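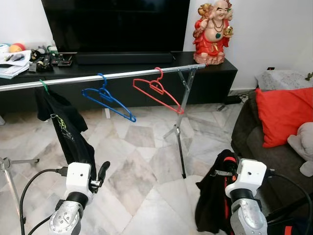

Communiqué : nos bras apprennent à suspendre le linge, et on publie la méthode

Actualités > Recherche > Manipulation > Communiqués

Murkudthorpe, le 19 février 2024

Bonjour à toutes et à tous ! Je m'appelle Vittoria Messina, je dirige l'équipe de manipulation bimanuelle chez Orkier, et on m'a laissée écrire ce communiqué moi-même (merci à Tegan Pryor, du service de presse, qui a seulement corrigé mes virgules). Nous rendons publics aujourd'hui les résultats de Minard, une méthode d'apprentissage pour mettre des vêtements sur cintre avec deux bras, dans un vrai salon, avec un vrai portant et le canapé juste à côté.

Je sais, accrocher un tee-shirt, tout le monde s'en fiche un peu. Mais pour nous c'est un cauchemar délicieux. Le tissu change de forme dès qu'on y touche, le cintre tourne sur la barre, et l'encolure se referme exactement au moment où on voudrait y entrer. Un cube, au moins, reste un cube.

Minard part d'une idée que Teófilo Ticona défendait depuis son arrivée dans l'équipe : au lieu de demander au modèle de reconstituer tout le vêtement en trois dimensions, on lui demande de suivre les bords. L'encolure, l'ourlet, l'ouverture des manches. Le reste du tissu peut bien faire ce qu'il veut. Le modèle prédit où sera le bord dans les instants qui suivent, et les deux bras se règlent là-dessus, l'un tenant le vêtement pendant que l'autre présente le cintre. J'étais sceptique, je l'ai dit en réunion, et Teófilo me le rappelle encore à la machine à café.

Côté apprentissage, nous avons utilisé 2,000 démonstrations téléopérées, enregistrées à la fois depuis la tête et depuis les poignets. Elles couvrent 56 vêtements, du débardeur très mou au sweat à doublure épaisse. Jarlath Phelan a conduit une bonne partie des séances et il a fini par reconnaître les vêtements pénibles rien qu'à leur façon de tomber. Nous avons gardé les démonstrations ratées quand l'opérateur se rattrapait ensuite : une manche qui glisse, une reprise un peu plus haut, et on repart. C'est dans ces rattrapages que le modèle apprend le plus, et nos essais sans eux étaient nettement moins bons !
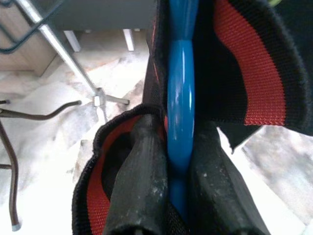
Les caméras de poignet, parlons-en, parce que c'est là que tout s'est joué pour nous. Pendant des mois nous avons surtout travaillé avec la vue de tête, confortable, large, et à peu près aveugle dès que les doigts passent derrière le tissu. De près, on récupère enfin ce qui manque : le plastique bleu brillant entre les deux doigts noirs, et surtout cette bande rouge à l'intérieur du textile noir, qui suit la courbe de l'ouverture. Pour une méthode fondée sur les bords, un contraste pareil est un cadeau. Le noir sur noir, en revanche, reste notre bête noire (pardon), et nous avons dû ajouter un entraînement spécifique où les couleurs des bordures sont modifiées au hasard, pour que le modèle ne s'habitue pas aux cas faciles.

Pour l'évaluation, nous avons mis de côté 17 vêtements que le modèle n'avait jamais vus. Il en a accroché la grande majorité sans aide, parfois au deuxième essai. Le tableau complet, vêtement par vêtement, est dans le rapport technique, et je préfère vous y renvoyer que de vous servir ici un pourcentage tout seul, qui ne dirait rien de la différence entre un tee-shirt en coton et un haut très glissant. Les échecs se rangent dans 3 familles : l'encolure trop étroite pour le cintre, la deuxième épaule qui retombe quand on lâche, et le crochet qui rate la barre. La dernière m'agace particulièrement. Tout est fait, il ne reste qu'à poser, et paf.

Treasa Ó Dubhghaill, qui s'est occupée de la partie commande, a beaucoup travaillé sur ce dernier geste. « Le cintre chargé ne se comporte pas comme le cintre vide, il tire et il pivote, résume-t-elle. On a ralenti l'approche et laissé un peu de souplesse dans le poignet. Ce n'est pas très élégant à regarder, mais le crochet passe. » Je confirme pour l'élégance.

Qu'est-ce que ça ne fait pas encore ? Les chemises à boutonner, les pantalons sur cintre à pinces, les robes longues qui traînent au sol. Minard ne sait pas non plus choisir le bon cintre : il prend celui qu'on lui désigne. Et il est lent, bien plus lent que vous et moi. Si vous avez une lessive en retard, ne comptez pas sur nous cette année.

Le rapport technique, le code d'entraînement et une partie des démonstrations sont accessibles sur simple demande au service de presse. Nos collègues de Chamoun reprendront la méthode sur leurs propres bras, avec des pinces différentes des nôtres, et nous comparerons nos résultats en juin. J'ai hâte, et un peu peur aussi : on verra vite ce qui tient à la méthode et ce qui tient à nos réglages maison.

Contact presse : Tegan Pryor, service de presse d'Orkier, Murkudthorpe. Entretiens possibles en français, en anglais et en italien.

Commentaires

lulu_repasse
Et pour plier les draps-housses, c'est prévu ? Je signe tout de suite.

Baptiste K.
Intéressant, le suivi des bords. Est-ce que ça marche encore quand l'encolure est complètement cachée au départ, vêtement en boule par exemple ?

Vittoria Messina
@Baptiste K. Pas directement, non. Il faut d'abord une phase où un bras soulève le vêtement pour faire apparaître un bord. On en parle dans les annexes du rapport, et c'est le morceau que je voudrais améliorer en premier.

mamie_du_42
Mon mari n'y arrive toujours pas avec les cols serrés, alors je trouve votre robot très correct.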